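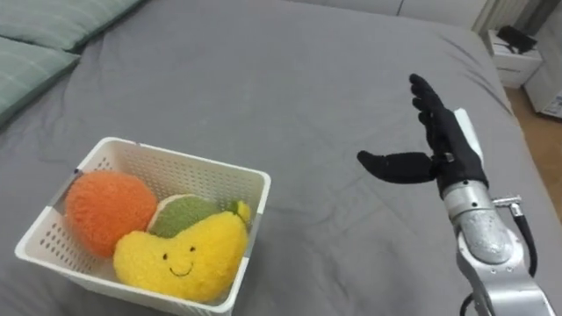
Chapter 9
Thickening: Starches, Eggs and Patience

My first gravy was a disaster. I was fourteen, my aunt had handed me the roasting pan and a bag of flour, and I tipped in a big spoonful while the juices were bubbling away. What I got was thin brown water with little white dumplings in it. I strained it, tasted it, added more flour and made it worse! So if you've ever served a lumpy sauce, you're in good company, and this is your chapter.

By now you've made the stocks in Chapter 8, and I hope you have a few tubs of them in the freezer. We're going to need them. A good stock is lovely to drink from a mug, but it runs right off a slice of roast chicken and pools at the bottom of the plate. What we want is something that clings a bit, and there are several ways to get there.

What you'll work on in this chapter

Making a white, blond and brown roux, and knowing when to stop
Using a cornstarch slurry without lumps
Tempering egg yolks into a hot liquid
Fixing a sauce that's too thick, too thin or split

Words to learn: roux, slurry, temper, reduce, nappe, beurre manié

9.1 Why flour makes lumps

Let's go back to my poor gravy. Flour is mostly starch, packed into tiny grains. Put those grains in cold water and they just float around and sink. Heat them up in liquid and they swell, soften and start to grab on to the water near them, and your sauce gets thicker.

The trouble starts when a whole clump of dry flour hits hot liquid at once. The outside of the clump swells right away and turns into a sticky coat, and the inside stays dry. You can whisk all evening and some of those clumps will still be there.

So every method in this chapter begins with the same job, getting the grains apart before they meet the heat. In a roux we coat them in fat. In a slurry we stir them into something cold. In a beurre manié (say "burr man-YAY," and don't worry if you get it wrong, I did for years) we mash them into soft butter and drop in little bits at the end.
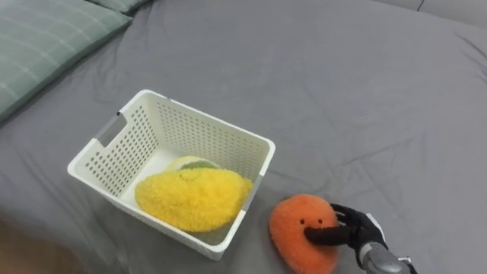

Of the three, I'd like you to start with the roux, mostly because it's forgiving. Equal weights of butter and flour, a heavy pan, medium heat. Melt the butter, add the flour, stir. It'll look like wet sand, then like a loose paste, and after a couple of minutes the raw flour smell goes away and you get something closer to baked pie crust. That's a white roux, and you can stop there for a cheese sauce.

Keep going and it turns the color of straw, then peanut butter. A really dark one can take me 15 minutes or a good bit longer, and I don't leave the stove for any of it – not for the phone, not for the door. Black specks mean it's burned, and there's no rescue for that. Throw it out and start over.

One thing that catches people out: the darker the roux, the less it thickens. All that toasting breaks down some of the starch. You gain a lot of flavor and lose some body, so a gumbo needs more roux than you'd guess from making a white sauce. There's a chart on page 116 with amounts for each color.

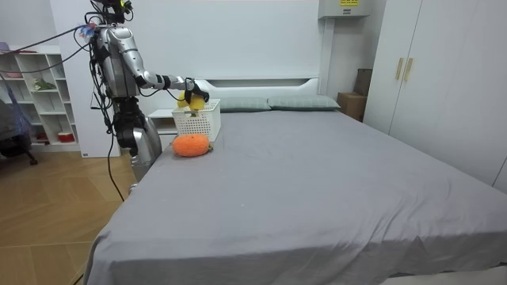
Figure 9.1 A silver robot holding a yellow plush fruit over a white plastic basket.

Before you cook

My friend Tamsin Oyelaran taught this unit with me last February, and she had everyone do a small test before touching a real recipe. I liked it so much that I stole it. Warm three small pans of stock. Into the first, sprinkle a spoonful of dry flour. Into the second, stir the same amount of flour mixed with cold water. Into the third, whisk in a spoonful of white roux. Simmer them all, then dip a spoon in each and run your finger across the back.

Write down what you see in your kitchen notebook, and taste them too. Does the second one taste a little like raw dough? Let it simmer five more minutes and try again. Keep all three pans going until you've read section 9.2, where we'll bring in the cornstarch.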